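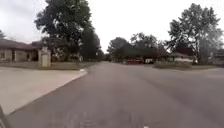
View up our street from the robot's camera, grey sky, driveway on the left

Which camera for a pavement robot, wide or narrow?
Posted by Ya-wen Hsiao, 23 Apr 2022

Hello all, and thank you in advance for your patience, as I do go on a bit. I've been trying two cameras on my little street robot since March, a Brondard and a Rerdale. The picture is from the Brondard. I like how much it takes in (both lawns and the kerbs!) but a corner of the robot's own body shows as a dark wedge at bottom left, and the parked vehicles up the far end are just a red blur and a white blur. The Rerdale is sharper at a distance but loses the kerb completely when I'm near a driveway. I have 80 pounds left to spend. Would you keep one, or carry both?

Danica Ševčík
Lovely quiet road you've got there! I'd keep the wide one, myself. For slow driving the kerb matters far more than a car right up the street, and on your picture I can follow the edge of the driveway nicely where the pale concrete meets the tarmac. For the wedge, just mask that corner in software, or move the mount forward 3 cm and see if it clears. I ran both sorts on a Troranetti controller for 6 weeks and it did cope with two feeds, but the frame rate dropped and I spent whole evenings fiddling with it. Do try both on a sunny day before you decide, as flat light like yours is kind to a cheap sensor and hard shadows are another matter.

yen2185
get the Yen one, its fine. wipe the lens too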